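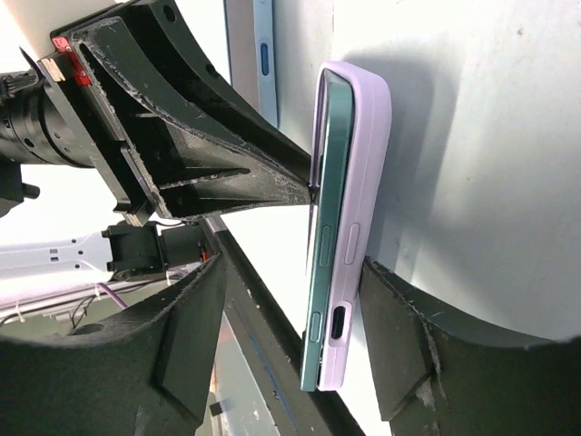 Slide 1. Phone in a lavender case, side buttons facing the room.

Speaker notes: Protective cases and everyday handling
Speaker: Divya Chettiar, Stavby

Good afternoon, and thank you to our hosts at Stondevside. This session concerns the edge of the phone, which is where most case complaints reach us.

Direct attention to the left side. The case has a raised oval cover beside the long button and a rounded cutout next to the short one. A cover keeps out dust but stiffens the press. A cutout leaves the part exposed.

Our Butunham desk logged 250 case returns last year. Of these, 43 concerned a button that was hard to press. Pause for the chart.

Mention the rim, which wraps around the green metal frame. Colleagues should check that a rim sits flat at all corners before a case is issued.

Hand over to Ilse Van Hecke for the second part (20 minutes). Questions are taken at the end, on Wednesday's sheet.

Contact: Stavby Events Office | © Stavby | Back to top
2 comments | 43 shares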